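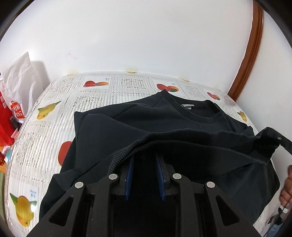
How a Sweatshirt Holds Its Shape

A sweatshirt is made of knitted fabric. In a knit, one long yarn is bent into loops, and each loop is pulled through the loop next to it. Pull on the fabric and the loops change shape, so the cloth stretches. Let go and they move back.

The neckline, cuffs and hem are often made of a different knit, called ribbing. Ribbing has raised columns with narrow valleys between them. When you pull it sideways, the valleys open. A strip of ribbing 27 inches around can be sewn to a body that is wider, and it will draw the fabric in.

Why does it crease?
Where the fabric is bent, the fibers on the outside of the bend are stretched and the fibers on the inside are squeezed. If it stays that way under weight, a crease forms. Cotton creases more easily than polyester. A label that says "100% cotton" means that no other fiber was used in the main fabric.

Which side is the front?
Look inside the neck. The label is usually sewn at the back. The front of the neckline is usually cut lower than the back.

Folding
1. Lay the sweatshirt face down on a table. Pull the hem straight.
2. Smooth the fabric from the collar toward the hem.
3. Fold one side to the middle and lay the sleeve flat along it.
4. Do the same with the other side.
5. Bring the hem up to the collar and turn the sweatshirt over.

Word list
Hem: the finished bottom edge of a garment.
Ribbing: a stretchy knit with raised columns.
Yarn: fibers twisted together into a long strand.

Text: Ayten Çınar. For readers aged 7 to 9.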